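Print | E-mail

Bostcombe Climate and Weather Group
Minutes, January 22, 2021

Present: Viola Monti (chair), Ubaldo Farina, Sumeya Mersha, Marlies Gasser (minutes)
Apologies: Vittoria D'Amico

1. Rain gauges
Farina reported 145 daily readings from the Gerlach gauge. Two gaps remain -- both from the battery failure. He will mark them as missing and leave them unfilled.

2. Temperature records
Mersha has typed up 1633 entries from the old station logs. Monti asked that the original units be kept in a separate column. Agreed.

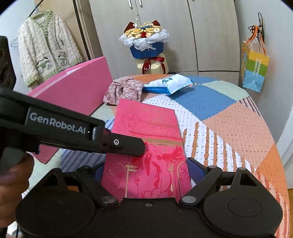
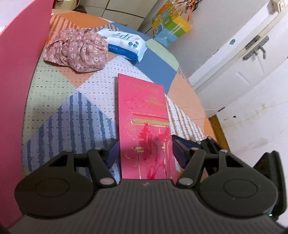
3. Budget
Balance is $3442. Up to $600 approved for a new sensor shield.

4. Public talk
Moved to May. D'Amico to confirm the speaker.

Print | E-mail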